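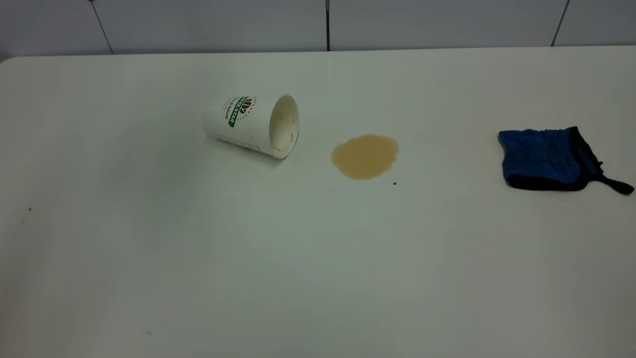
Morning Counter Help Wanted at Drurura

Drurura is looking for a friendly early riser to join our little coffee counter on Siqueira Street, starting in March 2019. We open at six, and the first two hours go by in a blur of commuters, school parents and the regulars who like to stay and talk — so if you enjoy a chat before sunrise, you may be very happy with us!

The job is 16 hours a week to begin with, spread over four mornings, with more in summer if you want them. You'll take orders, pour coffee, warm the pastries and keep the tables wiped down. Experience is lovely to have, but we are glad to train someone patient and kind.

Pay is hourly plus a share of tips, and breakfast is on us.

To apply, stop by after ten and ask for Tanko Fashola, or leave a note at the counter with your name, phone number and the mornings you can work.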